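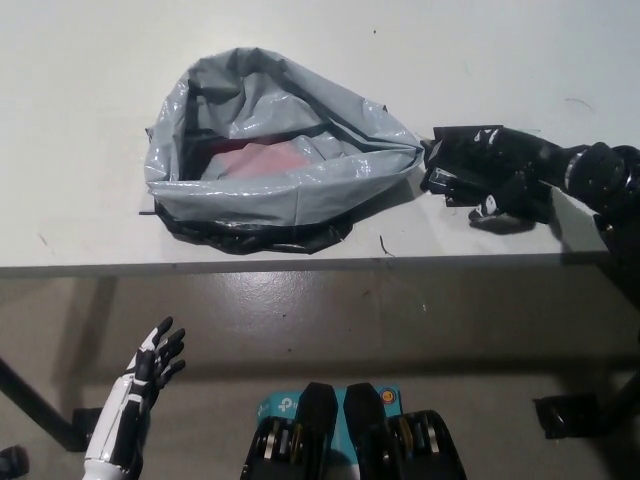 How long can a soft sample stay in a grey bag before it goes in the drawer?
Until the end of the day it was opened. After that it gets a tag and a place, or it goes to offcuts.

2/29/20

Packing bench, morning only. Went through the backlog of bagged textile samples from Wevach and the older Drikley lot. Worked on the white table because the long bench still has the cutter on it.

Grey bags first. The film is thin and noisy and it holds every crease. Once the mouth has been folded over a couple of times it won't lie flat again, so heat sealing across the old folds gives a leaky seam. Tried three. Two let air out when pressed by hand, the third held. Trimming 40 mm off the top and sealing below the folds worked on all of the next batch. We lose some bag length but the samples are small enough.

Black bags are heavier and seal at the same setting with a longer press. They also slide on the tabletop. A damp cloth underneath fixes that.

Pink and red pieces should be kept out of the light as before. Tuva Kristiansen left a note in August about fading on the ones stored by the window, and I found the swatches she meant. The edge that stuck out of the bag is clearly paler. Moved those to drawer 2, with her note.

Weights, bag included, on the small scale:
Wevach knit, folded – 197 g
Drikley fleece, two pieces – 401 g
Scale reads 2 g high with nothing on it. Not corrected above.

Stiltura want everything sent in one carton. The limit on their form is 700 g per inner bag, so the fleece and the knit can share one if we squeeze the air out. I would still keep them apart, as the fleece sheds and the knit picks it up. Will ask on Monday.

Table needs a proper wipe before anything pale goes on it. Bits of thread collect at the front edge and the film picks them up by static. Used the lint roller, then metho on a rag. The grey scuffs don't come off with either.

Labels: the paper ones curl off the grey film overnight. The Lie labels stick well but the pen smears for a minute or so, so write them first and leave them on the sheet. Only half a sheet left in the tin, more to be ordered.

Still to do
– reseal the two leaky bags
– zero the scale
– find the lid for the offcuts tub
– check whether drawer 3 is Drikley or mixed, the card says both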